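Table Linen – Grey Cloths, Folding and Flat Storage

Last updated: April 18, 2018

This page covers the plain grey cloths used on the work tables at Rinville. It replaces the February page, which dealt mainly with the white sets and gave the wrong shelf for the small sizes. The notes come first and the gallery follows.

The grey cloths are kept in two stacks. The Calgate stack is for general table use and goes back to the shelf by the door. The Cortés stack is the older one. Cloths from it have been through 60 washes or more and are no longer laid out for visitors, but they are still good for practice folding and for wiping down. The two should not be mixed. Once they are folded it is hard to tell them apart by colour, and the older ones take a crease differently.

Laying out. Put the cloth down near the middle of the table with the long side towards you. Smooth it from the centre outwards with a flat hand. Small wrinkles can stay; they go under the first fold and do not affect the final size. Pulling at the corners to get rid of them stretches the weave and leaves the cloth out of square.

First fold. Bring the far edge over to meet the near edge. If the near edge is worn, line up the corners and ignore the edge between them. A difference of 5 mm at the middle is acceptable.

Second fold. Turn the cloth and fold side to side. Press along the crease once. Repeated pressing makes a hard line which shows the next time the cloth is used.

Stacking. Folded edges face out, 30 cloths to a stack at most. Above that the stack leans and the bottom cloths pick up marks from the shelf. Martti Jääskeläinen measured the shelves again this year and the clear height is 81 cm, so there is room for a second board if one is wanted.

Edges. Fraying is to be trimmed with scissors, close to the weave, before washing. Do not pull threads. A cloth that has lost its hem on two sides moves to the Cortés stack. One that has lost it on three sides is cut up for rags.

Washing. Grey with grey only, warm, no softener. Line drying is preferred – the dryer shortens the life of the hems. The Miveo labels have mostly washed blank and should not be relied on for temperature.

Table surface. The dark tops show lint clearly, so wipe them before a cloth goes down and again after it is put away. A damp sponge does the job.

Gallery
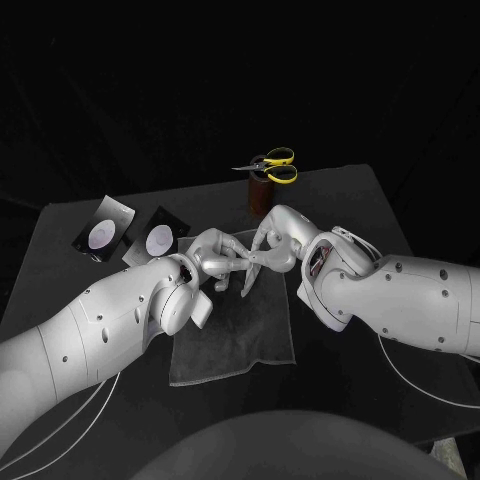 Grey cloth on a dark grey tabletop, laid flat and slightly wrinkled.

Contact: Rinville linen store | © 2018 | Back to top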